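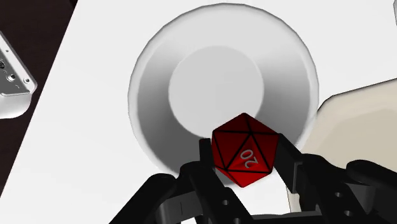 How many examples does a robot need before it can learn a simple task? Fewer than most beginners expect if the examples are good, and more than anyone can afford if they are poor.

Chapter 8. Gathering Examples

The last chapter treated the training set as something already on the disk. In this one we make it. An example, for our purposes, is one complete run of a task: what the camera saw and what the arm was told to do, recorded together from start to finish. We will use the word "episode" for this.

The running task is a small one, done in simulation. A red twenty-sided die has to go into a white bowl. The arm carries a camera that looks past the gripper at the table, so the die and the bowl can both be in view during the approach. Other objects share the table and play no part in the task. A learner has to find that out from the episodes.

Dennis Mfaume and Nele Cuypers recorded the first set for the Jarna project by steering the simulated arm by hand. They kept 70 episodes out of 87. The rest were dropped for one of two causes: the operator stopped partway to think, or the recording began after the arm was already moving. Both faults are easy to miss in playback — a long pause looks harmless until the learner copies it.

Section 8.1 covers starting positions. If the bowl never moves, the learner may ignore it and memorize a path through the air. Section 8.2 deals with operators, whose habits differ more than they think. Section 8.3 asks what to do with failed runs, which some groups delete and others label and keep.

Before reading on, write down how you would tell a program that an episode has ended. You will need your answer for Exercise 3.

Shares: 70 Comments: 3

Ranero
Is the Jarna set available for the exercises?

Willems
8.2 was the useful part for me. We had two operators and the arm learned to hesitate between them.

Baltent
Typo in Exercise 3 — "epsiode".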